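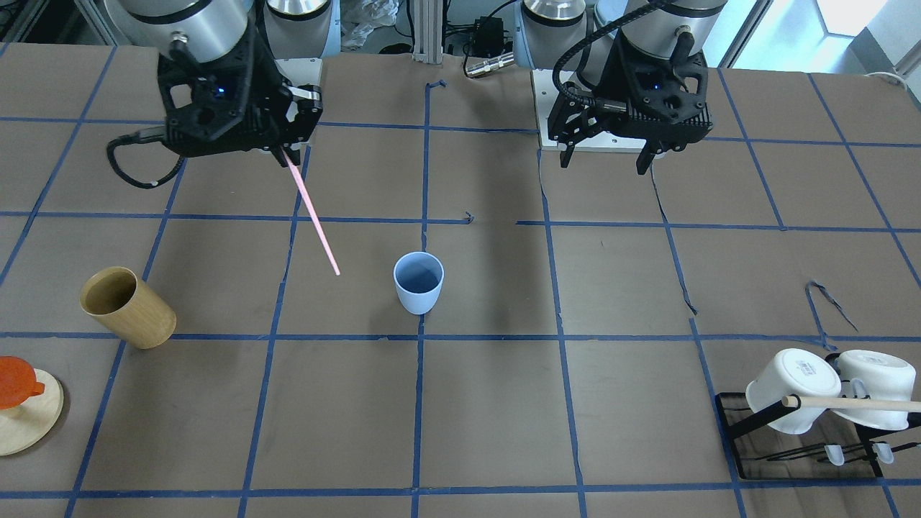

Piston Table Kit: marking out and good practice for two-arm benches

Home Kits Bench Supplies Guides Contact

So this is our bench kit for people running a pair of arms over one shared table, and I'm going to spend most of the page on how to use it properly, as the box itself is pretty simple! You get a roll of brown paper, blue painter's tape, and the printed Koutsoukos rule sheet to pin up by the stop button. The cups and the mug rack are your own business (use whatever your task calls for).

I put the kit together after setting up benches for Aromau, where every operator had a different idea of where "the middle of the table" was. Tape fixed that in an afternoon.

What the rule sheet asks for

Both arms get a home position, and both go back there before anyone reaches in. Hands stay behind the near edge while either arm is powered. I don't care how slow it's moving — hands out. A glowing light on a gripper doesn't tell you the arm is safe to touch, so check the controller.

Only one arm enters a cell at a time. If the right arm is bringing a straw over to a cup, the left one waits, open and empty, farther back. You can relax this once your handover routine has been signed off, and the sheet has a line for the signature.

Name arms from the robot's side, never yours. If you're facing the robot, its right arm is on your left, and I've watched very smart people argue over this with a finger on the jog key. Write R and L on the mounts and be done with it.

Cables need slack to loop, but check the loop at full reach as well as at home. Mine passed at home and snagged at full stretch the first time I tried it.

About that tape

Does the grid have to be perfect? Nope! It's there so people can say which cell they mean and put a cup back in more or less the same place. If lines bow a bit, carry on. If you're measuring placement error, please don't measure it off painter's tape; use a proper calibration board.

Curled ends are another matter. Press them down or trim them at the start of each shift, and pick up the torn scraps, which love to stick to fingertips and the bottoms of cups. Change the paper when creases start tipping things over — I go 40 sessions, and sooner with heavy mugs.

Ordering

Part number 337. Allow 5 working days. Savvas Athanasiadis packs the orders and can cut paper to an odd table size if you put the measurements in the notes box. The rule sheet was last revised 14/03/2019, and replacement copies are free with any order.

Related items
Ulov fingertip pads, pair
Koutsoukos rule sheet, laminated
Painter's tape, blue, 5-pack
Cable loop clips
Brown paper refill roll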